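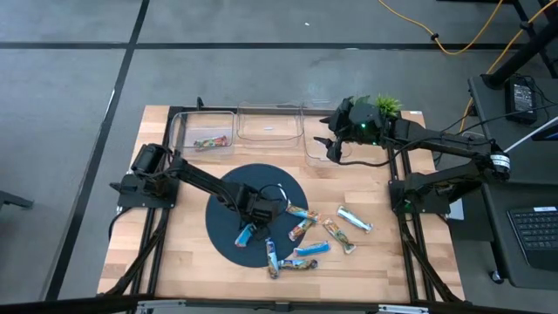 Butcher-block top, snack bars and three clear bins along the far edge.

I've had the Pladlow butcher-block table top since March, and I think I've lived with it long enough to have opinions. I ordered the 55 inch one from Hukstead for $207, legs not included (grr), and it showed up two days early, wrapped in so much cardboard that my brother-in-law Lalit asked if I'd bought a canoe.

First, the good stuff. It's flat! My last one had a bow in it you could roll a marble down. The edges are eased just enough that you don't bruise a hip on them, and the finish shrugs off coffee if you get to it within the hour. I left a mug overnight once and got a faint ring, which came out with a little mineral oil and some rubbing.

Now the grumbles. The screws in the bag are too short for anything but the flimsiest legs, so I bought longer ones. The underside is sanded about as well as a fence post, and I've had a splinter already. And the instructions tell you to oil it "regularly" without saying how often. I do mine monthly, in front of the ball game.
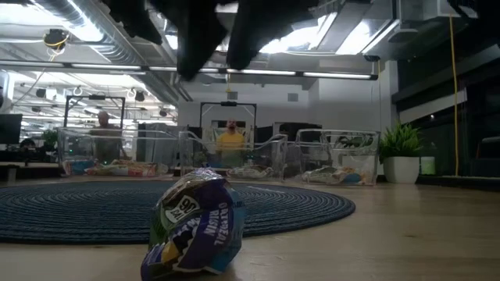 Oatmeal raisin, 90 on the label.

Glenys Ashworth, down the street, paid over twice as much for the Paredes top. Hers is thicker and the grain is prettier, I'll give her that, but she needed three people to get it up the stairs. I carried mine by myself, swearing only a little.

Four stars. I'd buy it again, with my own screws.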